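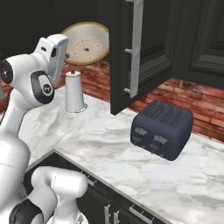 Kitchen robot gets its first lessons

By Elspeth Crichton

Our simulated kitchen is open at last! Since Monday the Flellgate team has been teaching the Rollow arm to fetch and put away crockery, and the lessons are all given by remote control. You sit at a desk with the Kettle handset, move your wrist, and the arm on the screen moves its own (with a tiny lag that you stop noticing by your second go).

The plate in the upper cupboard is everyone's favourite job, and easily the hardest. The cupboard door has to stay clear of your elbow, so to speak, and the toaster and the paper towel holder are both there on the worktop to be knocked over. I have flattened the towels more often than I'd like to admit.

Every run is saved, good or clumsy, and Gillespie Lamont sorts them before training. We have 600 so far and want 2000 by the end of November, with 200 set aside for testing. Slow, smooth runs are the most useful, so please don't race each other!

Desk slots are half an hour. Gillespie has the sign-up sheet, and mornings still have plenty of gaps.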